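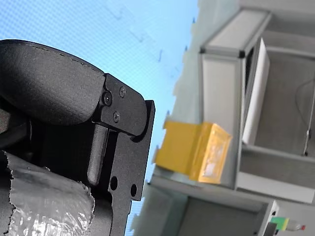 ## Wanted: 23 people who don't believe our numbers

The Pretbridge grasping group at Jirurton is looking for paid raters. You don't need to know a thing about robots. You do need to be hard to impress.

In September we finished a method for picking up household packaging called Stilanow. It learns from wrist-view footage and decides when a grasp is good enough to move on. On our own scoring it does very well. The trouble is the words "our own scoring." The people who built the method also wrote the rules for what counts as a hold, and then sat down and applied them. I was one of those people, and I wouldn't trust me either.

So we're having the footage scored again by outsiders, before anyone here gets to write a paper about it.

### What you would do

You'll watch short clips, most of them from close to the gripper, and mark each one as held, not held or can't tell. We want plenty of "can't tell." Our first round hardly used it, and I find that suspicious.
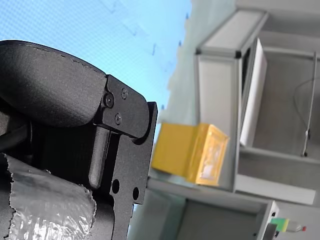
*Black gripper at left, yellow box to the right of it.*

There are 990 clips in the pool. You'll get 400 of them, in an order nobody on the team has picked. Some will show up twice so we can see whether you agree with yourself. You won't be told which method was running, and please don't try to guess.

Work from home on any screen bigger than a phone. You have three weeks, and you can stop and start as you like. Pay is by the hour. It's the same whether your scores help us or sink us.

### Who we want

- Adults who read English comfortably and can see fine detail on a screen, with glasses or without
- People with no tie to Jirurton or to Rezende, the company that pays for part of this work
- Warehouse pickers, referees, proofreaders, insurance adjusters – anyone whose job is saying no

If you have already seen our results slides, please sit this one out.

### Why a hold is harder to score than it sounds
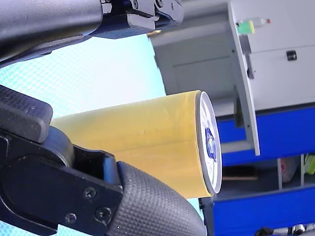
*1 minute read*

Take a yellow can lying on its side in the gripper, with a rubber fingertip pressed against it. Most people would call that held. I would too. But a single view tells you the parts are touching and very little about how firmly, and our rules gave full marks for touching. Natanael Bezerra rewrote them after an argument that went on most of an afternoon. The new rules are stricter. I'm still not sure they're strict enough, and there's a box at the end of each session where you can tell us so.

We'll publish all the scores along with the old ones, even if the gap is embarrassing.

### How to apply

Write to Jailson Trindade at the Pretbridge front desk. Tell him what you do for a living and describe one claim you once checked for yourself. A few lines will do – no résumé, please. He'll send back a practice set and the pay sheet.

Posted 4 Nov 2021. Open until all the places are filled.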